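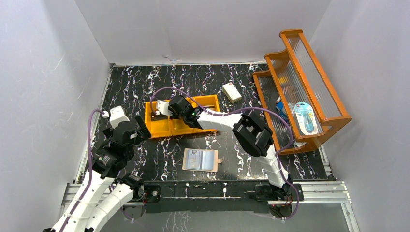 November. Cell 2, morning shift entry, continued into the afternoon.

The Climmont cell was stopped at the fourth transfer of the morning, when the wrist of the right arm reported a loss of communication while both grippers were over the yellow tray. The controller placed both arms in a protective hold, as it is set to do. No person was inside the enclosure. Nothing was dropped, and there is no injury to record.

I informed Noelia Carretero by telephone and isolated the cell before any inspection was made. The lockout tag was signed by both of us when she arrived.

The fault log showed code 785 on the right arm. According to the Dutau manual, this code covers any interruption on the wrist line longer than the permitted interval, and it does not distinguish between a damaged cable, a poor connector and a fault in the wrist board. We therefore began with the cable. The purple cable on that arm loops high over the tray and comes back down near the shelf rack on its way to the base. On full extension toward the left of the tray the loop draws tight, and when the forearm returns the slack swings out over the rack. This was noted in September and was considered acceptable at that time. I no longer consider it acceptable.

With the power isolated, Ms. Carretero moved the wrist by hand through its range while I watched a meter on the line. Contact was lost twice, both times near 90 degrees of rotation. It was restored as soon as the cable was supported by hand. The jacket was sound along its whole length. The fault was in the connector at the wrist end, where one latch had lost its grip and the plug could work partly out of its seat under load.

A replacement connector was taken from stores. It was the last one of that type, and a request for further stock has been sent to Goicoechea. Their reply gave no delivery date.

Safta Pop joined us after lunch to review the stop itself. Her concern was the hold, and I record it here in full because I share it. When the right arm stopped, the left arm was already low over the same end of the tray. The Gultance supervisor software halted both arms, but the left arm took almost 4 seconds longer than the right to reach standstill. The two grippers did not touch. The interval is nevertheless outside the limit given in our own procedure, and it would have been outside the limit on any other day on which the right arm happened to fail. Ms. Pop has asked that the stop signals of both arms be recorded on one clock before the cell is returned to automatic operation. I agreed to this without reservation.

Actions taken today:
Connector replaced and latch checked under load.
Cable on the right arm secured at one additional point on the forearm.
Cell limited to manual mode at reduced speed, single arm only.
Copy of the fault log sent to Dutau with a request for comment.

Actions outstanding:
Stop timing test on both arms, to be witnessed by Ms. Pop.
Inspection of the wrist connector on the left arm. The part is the same and was fitted in the same month.
Correction of the September inspection sheet, which carries my signature.

The right arm was run in manual mode from three o'clock for half an hour, through the same rotation, and code 785 did not return. I do not regard this as proof of repair. The original fault did not appear until the fourth transfer, and manual speed places much less strain on the plug.

The evening shift was briefed in person. The key to the mode switch is in the office safe and is to be released only to Ms. Carretero or to me.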